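3.2 Was ein Geschirrtuch alles mitmacht

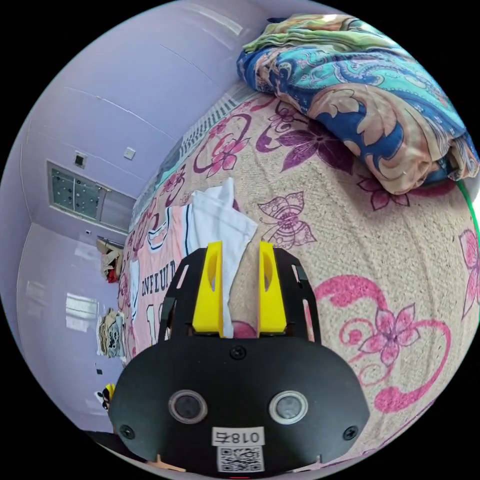
Abb. 4: Weißes Tuch zwischen zwei gelben Greiffingern.

Bevor ich zu den Ergebnissen komme, muss ich kurz bei den Tüchern selbst bleiben, denn an ihnen hing in dieser Untersuchung mehr, als ich am Anfang gedacht hätte. Wer über Haushaltswäsche schreibt, landet schnell bei Bettzeug und Handtüchern. Das Geschirrtuch kommt meistens in einer Fußnote vor, und das finde ich ungerecht! Kaum ein anderes Stück Stoff wird so oft angefasst, so oft gewaschen und so selten angeschaut. Mich hat interessiert, wie Leute in ihren eigenen vier Wänden damit umgehen: wann ein Tuch als schmutzig gilt, wohin es dann wandert und an welchem Punkt es aufhört, ein Geschirrtuch zu sein, und zum Putzlappen wird.

Das Material stammt aus 99 Haushalten in Hetano und in der Nachbargemeinde Cistel. Ich hatte ursprünglich nur Hetano eingeplant, aber die Altbauten dort haben fast alle eine gemeinsame Waschküche im Keller, und damit hätte ich eine ziemlich einseitige Geschichte erzählt. In Cistel steht die Maschine in der Küche oder im Bad, man stolpert also ständig über sie. Jeder Haushalt bekam ein Heft, in das alles eingetragen wurde, was mit den Tüchern zu tun hatte, und zwar in eigenen Worten. Ein Formular zum Ankreuzen hatte ich im Vorlauf ausprobiert und schnell wieder verworfen — die schönsten Bemerkungen standen nämlich immer am Rand.

Zusammengekommen sind 600 Einträge, manche davon nur ein Wort lang (»Kochwäsche«), andere über eine ganze Seite. Ich habe sie alle zweimal gelesen, einmal direkt nach der Abgabe und einmal im August, mit etwas Abstand. Beim zweiten Durchgang habe ich einen Teil meiner ersten Zuordnungen wieder geändert, vor allem in der Gruppe »Aufschub«. Darunter fallen die Tücher, die eigentlich in die Wäsche sollten, aber erst einmal über der Stuhllehne, am Heizkörper oder am Griff des Backofens hängen bleiben. Ich hatte das anfangs für Nachlässigkeit gehalten und muss zugeben, dass ich da zu streng war. Viele schreiben ganz klar, dass ein solches Tuch noch eine Aufgabe hat: Es darf noch den Tisch abwischen oder unter den Topfdeckel, nur an die Gläser darf es nicht mehr.

Diese Rangordnung zieht sich durch fast alle Hefte, und sie ist erstaunlich fein. In der Literatur wird meist zwischen sauber und schmutzig unterschieden, manchmal kommt noch »getragen« oder »angebraucht« dazu. Meine Haushalte kennen viel mehr Abstufungen, auch wenn sie selten ein Wort dafür haben. Da gibt es das Tuch für Gläser, das Tuch für Hände (das offiziell gar keins für Hände ist), das Tuch für Besuch und das Tuch, das schon einmal auf dem Boden lag. Letzteres wird übrigens sehr unterschiedlich behandelt! In den Heften mit Kindern im Haus wird es aufgehoben und weiterbenutzt, in den anderen landet es viel öfter gleich im Korb.

Weiße Tücher nehmen dabei eine Sonderstellung ein. Sie gelten als die ordentlichen, werden heißer gewaschen und öfter gebügelt, und trotzdem werden sie schneller herabgestuft, weil man jeden Fleck sieht. Ein kariertes Tuch verzeiht Tomatensoße, ein weißes vergisst sie jahrelang nicht. In einem Heft aus Cistel steht dazu der Satz: »Die weißen sind für Sonntag, die anderen sind für uns.« Den habe ich beim Auswerten immer wieder im Kopf gehabt — besser lässt sich die Sache mit dem Vorzeigen und dem Verbrauchen kaum sagen.

Was den Übergang zum Putzlappen angeht, war ich auf ein Loch oder einen Riss als Auslöser gefasst. Beides kommt vor, aber viel häufiger ist es der Griff: Das Tuch fühlt sich dünn an, es saugt nicht mehr oder es riecht nach dem Waschen immer noch nach Tuch. Der Wechsel passiert dann beim Zusammenlegen, also in einem Moment, in dem man den Stoff ohnehin in den Händen hat. Einige schneiden die Tücher durch, damit man sie später nicht verwechselt. Das ist ein richtiger kleiner Abschied, und in drei Heften wird er auch so beschrieben.

Offen bleibt, wie weit sich das auf Orte übertragen lässt, in denen anders gewaschen wird. Die ältere Sammlung aus Jalali, auf die ich in Abschnitt 5 zurückkomme, kennt zum Beispiel gar keine eigene Kategorie für Gläsertücher. Ob das an den Tüchern liegt, an den Gläsern oder an der damaligen Fragestellung, kann ich mit meinem Material nicht klären.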